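Hand-held grippers, finger pads and marker cubes: build thread
Workshop Builds > Arms and Grippers
Page 2

guerreiro_b
Right, so the second one is together. Same grey printed body as the first, same black rubbery pads with the V groove down the middle, and a white cube on top for the marker. Printing the body took most of an evening and I only swore at it twice. Sofia wants to put the marker further back toward the wrist and I reckon it's fine where it is. Thoughts?

sofia.az
For the record I said "further back OR bigger". On my bench at home the tracking drops out whenever I tilt the thing past a certain point, and a bigger square would fix that without moving anything.

stavden
Bigger cube means more weight up top, and you'll feel it after half an hour. Mine's on a stalk and I regret it, it wobbles like mad. Keep it low and close to the body.

junura
Disagree with stavden, sorry mate. I've had a stalk on mine since April and no wobble at all, but I used a thicker print and two screws instead of one. What infill are you running?

stavden
Two screws might be my whole problem then. Will report back.

gristitz
Can we talk about the pads? I've poured 6 pairs now and the softer rubber grabs mugs beautifully but tears at the bottom of the groove. Harder stuff lasts forever and drops everything. Is the ribbing on the inner walls worth the bother?

guerreiro_b
Yes! Leave the ribbing in. I tried a smooth pair and cutlery just slid straight out. If yours are tearing, round off the bottom of the V a bit in the mould. Here's the pair of them at the shared workshop, mine up close and the other one on the right with its cube. 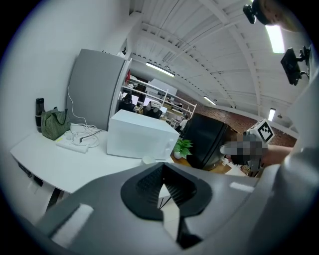 Re: marker size and where to stick it

sofia.az
Starting a new heading so the pad people can have theirs. I printed a larger square last night and my log shows 291 good readings in a row before it lost me, which is miles better than before. Bernardo, I'm bringing it in and you can be grumpy about the colour.

guerreiro_b
Fine, I'll try it. If it catches on my sleeve I'm going back to the little one.

junura
Matte paper, whatever size you go with. Glossy under fluoros is a nightmare.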